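Ticket 1115 – Label printer in the pantry prints everything twice
Opened by: Serena Bortolotti
Assigned to: Fahad Gilani
Product: Brunasell label printer, office model
Priority: Low (requester disagrees)

9:12 am, Serena
Every label comes out in duplicate. I ask for one sticker that says OAT MILK and get two. I had 182 left on the roll last night and at this pace the roll won't see lunch. I've turned it off and on, and I've also unplugged it, so please don't open with that.

9:40 am, Fahad
Thanks, Serena. Crossing out my first two questions. Is the copies box in the Helell print window set to 1? It likes to remember the last number somebody typed and keep it forever.

9:51 am, Serena
It says 1. I changed it to 2 to see what would happen and got four. I now own a great many stickers that say OAT MILK.

10:05 am, Fahad
So it's doubling whatever it's told, which means there's a second setting further down the line. On the printer itself, hold the feed button until the light blinks, then let go. It should print a status strip. Read me whatever is next to DUP.

10:22 am, Serena
DUP: ON. Naturally there were two strips, and they agree with each other.

10:31 am, Fahad
Good, that's our culprit. The menu to turn it off is only in the old Clasbridge setup tool, which your laptop doesn't have. I'll push it to you now.
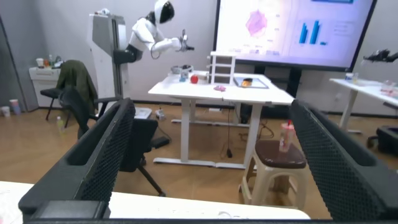

Attachment 1: white table, with the apple on it.

10:48 am, Serena
Attached. The setup tool is in and it wants an admin password. It also wants me to pick a language from a list where English is under U, for United States.

10:55 am, Fahad
Password is in, I did it from my side. Go to Device, then Advanced, then the tab that's also called Device. Untick "Mirror jobs." Click Apply and wait for the beep before you close it, or it throws the change away.

11:09 am, Serena
Unticked and applied. No beep. Closed it, opened it again, and the box is ticked.

11:14 am, Fahad
How long did you wait?

11:15 am, Serena
A normal amount of time for a person.

11:20 am, Fahad
It can take a couple of minutes – the tool writes the whole settings file back over a very slow connection. Please try again and leave it alone until it makes a noise.

11:34 am, Serena
It beeped. Twice, which gave me a bad moment, but the box stayed unticked. One label requested, one label received.

11:41 am, Fahad
Two beeps is a save plus a restart, so you're fine. Firmware on that unit is 108 and I'd like to leave it there. The last printer we updated was the one in the Sanna meeting room, see ticket 892, still open. Marking this one resolved.

11:44 am, Serena
Fine by me. If anyone needs a sticker for their oat milk, they're in the drawer under the printer.

Status: Resolved
Cause: Mirror jobs turned on in device settings
Related: 892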